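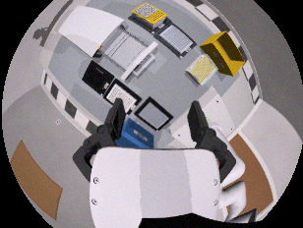
A simulated lab bench with plates, racks and trays, viewed from above past the robot gripper. Rendering: Skevel

Skevel has released a new version of Grimon, its planning software for robot arms that handle well plates and tip racks on laboratory benches. The company announced the release on Monday and said existing customers can install it from the same day.

The main change is in how the planner uses the picture from the wrist camera. In earlier versions, the arm moved to a fixed viewing position, stopped, and compared the image with a stored layout of the bench. The new version estimates the position of each plate holder while the arm is moving, and it corrects the path during the approach.

"Customers were telling us that a holder had been moved by 5 millimeters and the whole run stopped," said Vija Kütt, who leads the perception group at Skevel. "For a person this is nothing. For our old planner it was an error message and a phone call."

The group trained and tested the position estimate in simulation. The simulated camera has the same strong lens distortion as the real one, so straight bench edges look bent and the corners of the picture are black. According to Kütt, an earlier attempt to flatten the image first was given up after it removed too much detail near the edge of the view, where the next holder often appears.

Before the release, the team ran 100 simulated bench layouts every night. In each layout the holders were turned and shifted at random. The planner had to find a free path for the open gripper, including the width of both fingers, and reach the correct plate. Skevel said the release was approved when the planner completed at least 90 layouts on 10 nights in a row.

Norkex, a contract laboratory which has used Grimon for its sample preparation, received a test version in January. Frauke Ackermann, automation engineer at Norkex, said that setting up a changed bench now takes her less time, but that she still wants a clearer log.

"When the planner refuses a path, I want to see which object was in the way," she said. "At the moment I get a number and I must look it up."

Saulius Rebane, product manager at Skevel, said a log viewer is planned for the next update. It will show the refused path together with the camera picture. He did not give a date.

The new version works with the grippers already supported by Grimon. Users of the Quiambao scheduling package need to update their connector before they install it. Bench layouts saved in the old format can be opened without changes.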